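Forums > Hardware > Builds and Upgrades > Second-hand parts: what do you still buy used?

**Second-hand parts: what do you still buy used?**

**prirkier**
Right, I've been meaning to start this one for ages. I've just finished my third machine made mostly from other people's leftovers and I'm completely hooked. The case came from a school clear-out in Dendton, the memory was in a drawer at my brother's, and the board and chip were bought together from a man who was moving abroad and wanted his hallway back. It's quick, it's quiet, and I learned more putting it together than I ever did unpacking new boxes!

So what do you all buy used, and what do you refuse to? My own list so far:

Happy to buy: processors, memory, cases, coolers if the brackets are all there.
Nervous: motherboards, graphics cards.
Never: power supplies, hard drives.

Would love to hear where other people draw the line.

**ostberg_n**
Great thread. Processors are the best used buy there is, in my view. There are no moving parts and hardly anyone manages to wear one out. I've bought 7 over the years and every one of them has worked first time. Boards are another matter and I've had two arrive dead.

I'd argue with you on power supplies though. A good one with years of warranty left on it is fine if the seller has the receipt. I'm running one now.

**Necati Aksoy**
No, no, no on the power supply. Sorry ostberg, I like your posts, but a receipt only says when it was bought. It says nothing about the summer it spent in a loft full of dust with the fan stuck. It's the one part that can take everything else with it. Spend the money there and save it somewhere else.

Agree completely on processors. I'd add memory to that, and cases most of all. People give away beautiful old cases because they've got no window in the side. Mine has thick steel panels, a proper handle and room for more drives than I'll ever own. I paid 10 pounds for it and carried it home on the bus.

**ostberg_n**
I do clean the thing, you know :) We'll have to disagree. It's been on every day since November without a murmur.

**gezer_workshop**
Alper Gezer here, I run the Saturday repair table at the library, so I see a lot of bargains after they've gone wrong. The answer depends on the socket as much as the part. If the contacts are in the board and the chip only has flat pads, then the chip is the tough one and the board is the fragile one. If the chip has the pins, it's the other way round. So "processors are safe, boards are risky" is only half the story.

For the first sort, ask the seller for a clear photo of the socket with the frame open. A proper close-up, taken straight on, with light coming from the side. Bent contacts show up as a spot where the pattern looks wrong. You don't need to know what you're looking at, you only need to see that one patch doesn't match the rest.

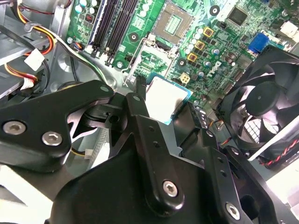 Processor with the socket frame open, board still in the case.

While you've got it open, look at the pads on the chip too. A bit of old paste on the edge is nothing to worry about and wipes off with a cloth and some alcohol. Deep scratches are a reason to walk away.

And please ask whether the plastic socket cover is included! I keep a jar of them because people throw them out on day one, and then post the board with nothing over the contacts at all. I've given away 30 of them at the library.

**prirkier**
Brilliant, thank you Alper. I had no idea about the side light trick. I'm off to look at my own board with a torch.

**mossy_kettle**
Can I put in a word for buying whole machines? I never buy single parts any more. Offices sell off their old desktops for next to nothing, and you get a board, chip and memory that have been living happily together for years. No guessing whether they'll get on. I bought one for 60 pounds, put in a new drive, and my mum uses it for her family tree. She's got back as far as a rather disreputable blacksmith.

The catch is that some of them use odd-shaped power supplies and front panel plugs that fit nothing else. Lovely as they are, don't plan on moving the board into a different case later.

**Necati Aksoy**
Seconded, and check the BIOS isn't locked with a password before you hand over any money. I've got a very handsome doorstop that I bought in a hurry.

**ostberg_n**
Ha, same. Mine holds up a shelf.

On Alper's point, I take it back about boards being bad luck. I dug out one of my two dead ones last night and there's a row of contacts leaning over like wheat after a storm. Is it worth trying to straighten them, or is that asking for trouble?

**gezer_workshop**
Worth trying if the board's already dead, you can't make it deader. Use a fine needle or a mechanical pencil with the lead taken out, plus a magnifier on a stand so both hands are free. Do one contact, stop, look at it from two directions, then do the next. Don't drink coffee first. I get perhaps half of them going again, and if one has snapped off completely then that's usually the end of it, though I've seen boards run with one missing and just lose a memory slot.

**mossy_kettle**
Half is better than I'd have guessed. I tried it once with a sewing needle and my reading glasses and made it far worse.

**Necati Aksoy**
I'd still say buy a replacement board and get on with your life. An evening bent over a socket is an evening you could spend using the computer.

**prirkier**
But that's the fun part, Necati! Half of us don't even do anything with these machines once they're built. I've already got my eye on another case.

Update on mine: torch came out, all the contacts look straight, huge relief. I did find that one of the cooler's feet wasn't pushed home properly, so I've fixed that while I was in there – it had been like that for weeks.

**ostberg_n**
Needle ordered. Magnifier borrowed from my neighbour, who does model railways. Will report back.

Last updated: 29 Mar 2018

Contact us | Copyright Prirkier Forums | Back to top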